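콜드브루 추출 비율과 보관 기록

여름 내내 콜드브루를 집에서 내려 마셨다. 카페에서 사 마시는 것과 맛이 달라서 변수를 하나씩 바꿔 가며 적어 둔 것을 정리한다. 장비는 Plovano 침출 병 하나, 저울 하나, 종이 필터가 전부다. 원두는 Stockdale 블렌드로 고정했다. 중배전이고 산미는 약한 편이다.

기본 비율

처음에는 원두와 물을 1:8로 잡았다. 농축액으로 뽑아 희석하는 방식인데, 희석할 때마다 물 양이 달라져서 결과가 매번 흔들렸다. 얼음까지 넣으면 농도를 맞추기가 더 어렵다. 8월부터는 희석 없이 바로 마시는 쪽으로 바꾸었다.

물 900g에 원두 60g, 즉 1:15다. 병 용량이 1리터를 조금 넘어서 물은 이 정도가 상한이다. 원두가 물을 머금기 때문에 걸러 낸 뒤의 양은 당연히 900g보다 적다. 분쇄도를 가늘게 할수록 손실이 커졌고, 필터를 짜면 양은 늘지만 미분이 넘어온다. 짜지 않는다.

분쇄도

Zeveck 수동 그라인더의 23클릭에서 멈췄다. 18클릭까지 내리면 쓴맛이 먼저 오고 여과에 시간이 지나치게 걸린다. 28클릭에서는 향이 비고 물맛이 남는다. 이 숫자는 내 그라인더의 영점 기준이라 같은 모델이라도 그대로 맞지 않을 수 있다. 영점은 날이 완전히 맞물려 핸들이 돌지 않는 지점으로 잡았다.

분쇄 직전에 원두에 물을 한두 방울 떨어뜨리면 정전기가 줄어든다. 겨울에는 꼭 하고 여름에는 생략한다. 맛의 차이는 느끼지 못했다.

시간과 온도

상온 침출은 열 시간, 냉장 침출은 열여섯 시간으로 적어 두었다. 상온 쪽이 향이 더 강하지만 실내 온도가 높은 날에는 뒷맛이 텁텁해졌다. 여름에는 냉장이 낫다. 저녁 8시에 넣고 다음 날 정오에 거르면 된다.

침출 중에 병을 흔들 필요는 없다. 처음 물을 부을 때 가루가 전부 젖도록 두세 번 저어 주는 것으로 충분하다. 젓지 않으면 위쪽에 마른 층이 생기고, 그 상태로 밤을 넘기면 농도가 눈에 띄게 낮다.

물은 Storkumgate 정수 필터를 통과한 것을 쓴다. 생수로도 두 번 해 봤는데 경도가 높은 제품에서는 산미가 거의 사라졌다. 경도를 직접 재지는 않았고 라벨 수치만 보았으므로 참고 정도로 적어 둔다.

시음

한 번에 두 조건만 비교한다. 세 가지 이상을 늘어놓으면 마지막 잔의 인상이 앞의 것을 덮는다. 첫 모금은 버리는 셈 치고, 물로 입을 헹군 다음 다시 마신다. 온도도 맞춰야 한다. 냉장고에서 막 꺼낸 것과 십 분 둔 것은 같은 커피라도 단맛이 다르게 느껴진다. 컵은 색이 다른 종이컵이면 라벨을 따로 붙이지 않아도 된다.

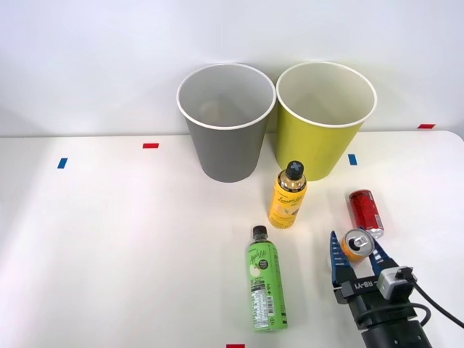

보관

거른 뒤 밀폐해서 냉장하면 사흘까지는 차이를 모르겠다. 나흘째부터 향이 꺾이고, 닷새째에는 신맛이 올라온다. 로스팅에서 오는 산미와는 다른, 묵은 느낌의 신맛이다. 그래서 한 번에 한 병만 내린다.

병은 쓰고 나서 바로 세척한다. 커피 오일이 마르면 실리콘 패킹에 냄새가 남고, 다음 배치로 그대로 넘어간다. 패킹은 2주에 한 번 분리해서 과탄산소다를 푼 따뜻한 물에 담근다.

남은 과제

종이 필터와 금속 필터의 비교를 아직 못 했다. 금속 쪽이 오일을 더 통과시키니 질감은 무거워질 것이고, 대신 보관 기간이 짧아질 것으로 예상한다. 디카페인 원두도 같은 비율로 시험할 예정이다. 조직이 무른 편이라 분쇄도는 25클릭 부근부터 시작하려고 한다.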